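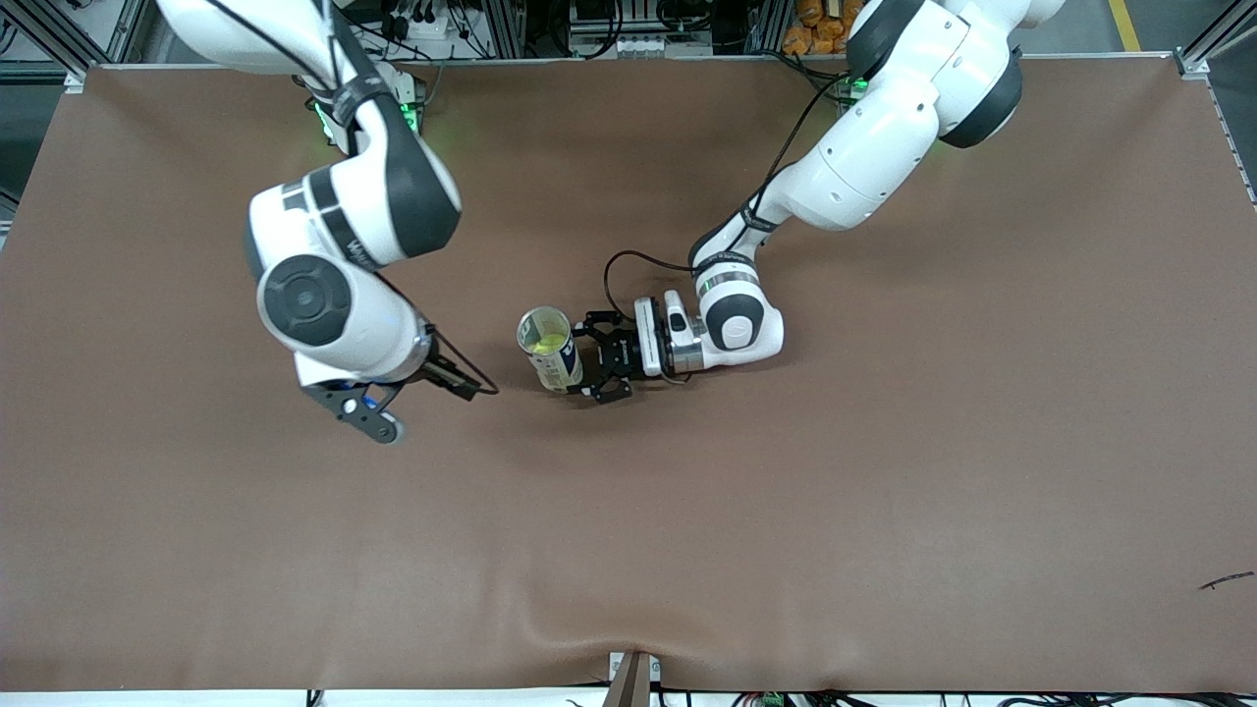 4 双臂工作站的操作规范

4.1 适用范围

本节给出的规范适用于桌面式双臂工作站，即两条机械臂共用一个台面、末端装平行二指夹爪、由操作员远程示教的情形。移动底盘、灵巧手以及人机同台协作不在讨论之列，其中人机同台协作涉及接触力限值，应按相应的安全标准另行评估。

规范的初稿由 Sihan Lu 根据 Tatach 站点的值班记录整理，Shaohua Zheng 按 Morcombe 站点的设备条件作了修改。两处站点的机械臂型号不同，因此条文中不写具体的关节角度和速度数值，只规定应当检查什么、由谁检查、查出问题后如何处理。具体数值由各站点写入自己的作业卡，作业卡与本规范冲突时，以较严的一方为准。现行版本自 2019年1月29日起在两处站点同时执行。

4.2 台面与物体

台面应铺单色、哑光的覆盖层，颜色与常用物体有明显区别。覆盖层允许有轻微褶皱，但褶皱不得位于两臂的共同作业区内。筒状、瓶状等重心较高的物体放在褶皱上容易倾斜，由此造成的失败与抓取策略无关，在后续分析中又很难与真正的抓取失败区分开。每班开始前用手掌由中间向两侧抹平一次，抹不平的应更换。

物体放置遵循以下要求：

（1）物体底面完全落在覆盖层上，距覆盖层边缘不少于一个夹爪张开宽度。
（2）有开口的容器，记录开口朝向；容器内有其他物品的，记录内容物的类别。盛有液体的容器不得使用。
（3）带印刷图案的物体，记录正面朝向哪一条臂。印刷文字保持原样，不遮盖、不打磨。
（4）双臂任务中，物体初始位置应在两臂可达范围的交集之内。只有一条臂能够到的，归入单臂任务。

第（2）条是试行期间补充的。初稿只要求登记容器的名称，空筒和装有球的筒被记在同一类下，而两者的重量、重心以及倾倒后的后果都不一样。补充该条之后，登记表增加了“开口”和“内容物”两栏，由布置台面的人填写，示教操作员核对。

4.3 接近与闭合

双臂任务的接近阶段最容易发生夹爪互碰。规范要求两臂分先后进入作业区：先由一条臂到达预抓取位置并停住，另一条臂再进入；后进入的夹爪应保持张开，与物体留出间隙。两条臂不得同时以闭合的夹爪指向同一物体。

在预抓取位置，操作员须完成三项确认，即两指位于物体两侧、指尖高于台面、腕部线缆没有绕过物体或另一条臂。三项都满足后才能发出闭合指令。线缆一项在初稿中写作“线缆整齐”，执行时各人理解不一，后来改成现在的写法，只看线缆与物体、与另一条臂的相对位置，判断起来较为一致。

闭合时先低速接触，再增加夹持力。薄壁塑料筒的夹持力应以不产生肉眼可见的变形为限。物体在闭合过程中被推动的，如仍保持直立且未离开作业区，可继续；发生倾倒的，应先张开夹爪并退回预抓取位置，由操作员决定是扶正后重做还是终止本条记录。不得在夹爪闭合状态下用手扶正物体。

4.4 急停与人员位置

每个工作站至少配一个急停装置，操作员坐姿伸手可及，按钮上方不得堆放物品。相邻工作站的急停装置应有标签，标明控制的是哪一台设备。试行期间 Morcombe 站点有过一次按错急停的情况，起因是两个外形相同的急停盒并排放在一张桌上，没有标签。此后标签检查被列为开班检查的第一项。

机械臂上电期间，任何人不得把手伸入台面上方。需要调整物体时，操作员先使两臂退回停放位，口头报“停”，布置人员复述后再动手；调整完毕，布置人员退到地面标线以外，报“好”，操作员方可恢复运动。口令不用手势代替。站点人员较少时，操作员可兼任布置人员，但必须切断运动使能。

4.5 相机视野检查

腕部相机随夹爪运动，视野受夹爪姿态影响很大，固定相机检查合格不能说明腕部相机合格。因此规范把两类相机分开检查。固定相机只在开班时和发生碰撞后检查；腕部相机则要在每一批任务的第一条记录之前检查，检查时夹爪停在预抓取位置。

腕部相机的检查内容有四项：两个夹指的前端均在画面内；目标物体位于两指之间；物体表面的主要图案能够辨认；背景光源没有造成大片过曝。图1 的腕部画面中，两个夹指从下方进入视野，网球筒立于其间，筒身上的圆形标志和“TOUTES SURFACES”字样可以读出，四项均判为合格。筒底超出画面下沿，不影响判定，规范对物体是否完整入画不作要求。

第三项中的“能够辨认”以检查人员在原始分辨率下直接读图为准，不使用放大或锐化后的图像。图案中字号很小的说明文字不作要求。对于没有图案的物体，改为检查物体轮廓与背景能否区分。半透明物体在背景较亮时轮廓容易变淡，可调整台面上的照明或物体朝向，不得通过后期处理补救。

腕部画面往往会拍到台面以外的区域，包括相邻工位和室内人员。规范要求在数据对外提供之前对人脸作模糊处理，处理由数据管理人员统一完成，采集人员不得自行裁剪或覆盖原始文件。原始文件的访问权限按站点分别登记。

图1 预抓取位置的腕部相机画面，物体为印有 Wilson 标志的网球筒

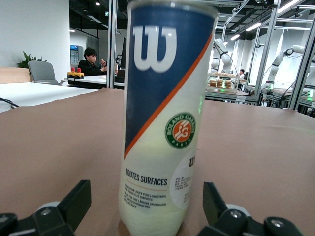 4.6 试行结果

规范在两处站点试行至7月，共登记双臂任务记录2143条，其中 Tatach 站点1253条，其余来自 Morcombe 站点。每条记录由当班操作员自查一遍，再由另一站点的人员抽查。经自查和抽查后保留2105条，剔除的记录主要有三种情况：登记表缺项、腕部相机第一项检查未通过、两臂进入作业区的先后顺序不符合4.3节。

登记表缺项集中在试行初期，多为“开口”一栏漏填。部分操作员认为盒状物体没有开口，便留空不填，统计时无法与漏填区分。现要求无开口的物体填“无”。抽查中还发现超过200条记录的备注写法不统一，例如同一种倾倒情况分别写作“倒”“翻”“掉”，这些记录予以保留，备注按统一词表重新填写。词表由 Hrynyshyn 工具导出，收录在附录B中。

抽查人员之间的分歧主要出现在物体变形的判断上。薄壁筒在夹持时反光会发生变化，从单一视角看容易误认为变形。目前的做法是同时查看固定相机和腕部相机的画面，两者都能看出变形时才予以标注。

4.7 局限

两处站点的台面尺寸相近，4.2节中以夹爪张开宽度作为边缘距离的做法没有在更小的台面上验证过。Tivus 站点计划采用同一套规范，但其台面可升降，开班检查需要增加高度锁定一项，相应条文尚在起草。另外，本规范假定操作员能够直接看到台面，对于操作员与工作站不在同一房间的情形，4.4节中的口令制度需要改用有确认机制的通话设备，本文没有涉及。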